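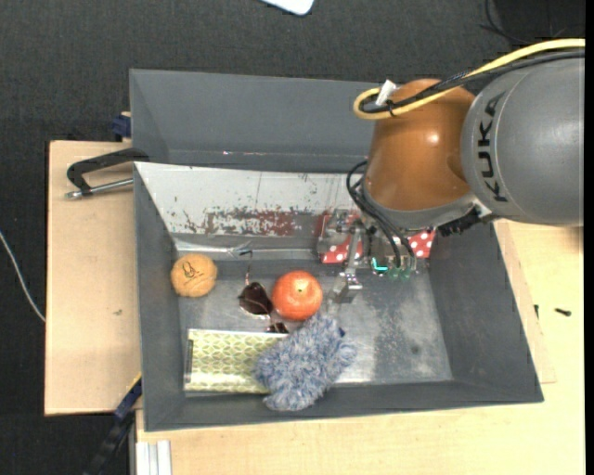
Mixed bins are coming back to Natstead in May

27 March 2025

Good news for anyone who likes rummaging (me, me, me): the mixed bins are coming back to the Lukholm building in May, and this time they get the whole back room instead of a corner by the stairs. I went over to have a look at how the sorting is going and ended up staying most of the afternoon, which is what happens every time I go near that place.

If you missed the last one, it works like this. Darwish, the housewares store on the ground floor, ends up with a ton of single items over the year. Samples, returns, the last one of something, a thing that came in a different color from the one they ordered. All of it gets put in big gray bins with no sorting by type at all, so you might get a kitchen thing next to a toy next to something you can't name, and you buy a paper bag at the door for $6 and fill it. That's the whole idea. Whatever fits in the bag with the top folded over is yours.

The bins themselves have had a life, I'll say that. They're the deep kind with high sloping sides, and they are scratched and scuffed all over the bottom, with chips and dark specks up the walls and a big flaky patch of dark red on one of them that I would love to know the story of. Old paint would be my guess. I asked whether there was any plan to replace them and Maëlle Sandhu, who runs the sale for Darwish, looked at me like I'd suggested replacing the roof.

"They hold stuff," she told me. "That's all I need from a bin. They don't tip over when somebody leans in, and people really do lean in."

She's right, they do. I was one of them last year and I have the bruised elbow stories to go with it.

There will be up to 2,000 items this time, spread over 20 bins. That's a lot more than before, and it's mostly down to the store clearing out its upstairs stockroom over the winter. Maëlle has been going through it shelf by shelf since January and still isn't done. She told me she found things up there from before she started, including a box of napkin rings with the old store name on it and a lamp base that doesn't fit any lamp they have ever sold. Both are going in. If you get the lamp base, please write to me, I want to know what you do with it.

Now, the mixing. I thought things just got dumped in, and it's fussier than that. There's a rule that every bin should have something soft, something hard, something bright and something you'd have to pick up to figure out. Bright matters more than you would think, because the bins are gray and the floor of the room is gray too, and a whole bin of beige and silver things makes people walk right past. Give them one round orange fruit or anything with polka dots and they stop. I tested this on myself without meaning to. There was something red with white dots over at the far side of one bin and I went straight to it like a crow.

The fruit is there for show, by the way, and it doesn't go home in your bag. Maëlle likes to have it in a bin when she's working out how full it should look from the door. Please don't eat it. Somebody asked last year!

The other thing she fusses over is leaving some empty floor. You'd think a fuller bin would be a better bin, and I said so, and got a very patient explanation. When everything is piled to the top, people only ever take what's on top, and the stuff underneath sits there until closing time getting squashed. When there's a bit of bare bottom showing at one side, they push things over into the gap and see what's under them. So the bins will start out part full and get topped up through the day from spares lined up behind. That means going early isn't the advantage it used to be, and I know at least one person on my street who is going to be furious about it.

A few changes from last year that are worth knowing before you come.

The bags are bigger. Not by a lot, but the old ones ripped at the handles (mine went on the bus, and I had to carry a colander home on my head, more or less). The new ones have a flat bottom and stand up by themselves, so you can put one down while you dig with both hands.

Breakables now get their own spot. Glass and china went in with everything else last time and a couple of nice pieces didn't make it through the morning. This year they'll be on a long shelf by the window, priced separately, and they don't count toward your bag. I'm a little sad because finding a tiny jug under a heap of dish towels was one of my favorite moments, but fine, I understand.

Things with several parts will be tied together. This was my own personal complaint, so I'm taking full credit. I bought a very handsome salt shaker and never found the pepper.

And there's a swap-back bin right by the exit. If you've paid for your bag and you change your mind about something while you're standing in the hall, drop it in there and take out something else, one for one. Maëlle expects this to be the best bin of the day by lunchtime and I think she could be right – people panic and give up wonderful things.

Also new is a low bin for kids, with small items only, and nothing in it sharp or heavy. It's going to be near the door where there's room to sit on the floor. Kids' bags are free if they come with a grownup who's buying one. It will be one of the shallow Grolard tubs the store uses for its own deliveries, so little arms can get to the bottom.

I asked what goes fastest and got an answer I didn't expect, which was kitchen tongs. Then anything with a lid. Then balls of any kind, even though hardly anyone comes in looking for a ball. Slowest by miles is picture hooks, which Maëlle has stopped putting in the bins because they work their way into everything else and then somebody gets poked. They're in a jar at the checkout now, help yourself.

The money goes where it went last year, toward fixing up the Lukholm building. The front steps got done with the first lot and they look great, and the next job is the heating in the back room, which I can tell you from my visit is badly needed. I kept my coat and scarf on the whole time and Maëlle was in two sweaters. By May it won't matter, but if you're dropping by before then, dress for it.

You can bring things in too, if you have single items in good condition that deserve a second go. Take them to the Darwish counter during store hours and say they're for the bins. Clean, please, and nothing that plugs in, because there's no one on hand to check the wiring. They don't need clothes or books. They would very much like more bright things, in any color, and more things that are fun to pick up. I took in a rubber duck and a wooden spoon with a face on it and was told they were exactly right, and then I watched the duck go into a bin and felt a pang, so maybe don't stay for that part.

The exact day in May hasn't been set yet, as it depends on when the stockroom is finished. It will go up in the store window first and I'll put it here as soon as I hear. Doors open in the morning as usual and the line will run down the side of the building so it doesn't block the bakery. Cash or card both work this year. Parking is behind the store but it fills up fast, and the bus stops right across the street.

I'll be the one with her head in a bin, looking for the pepper.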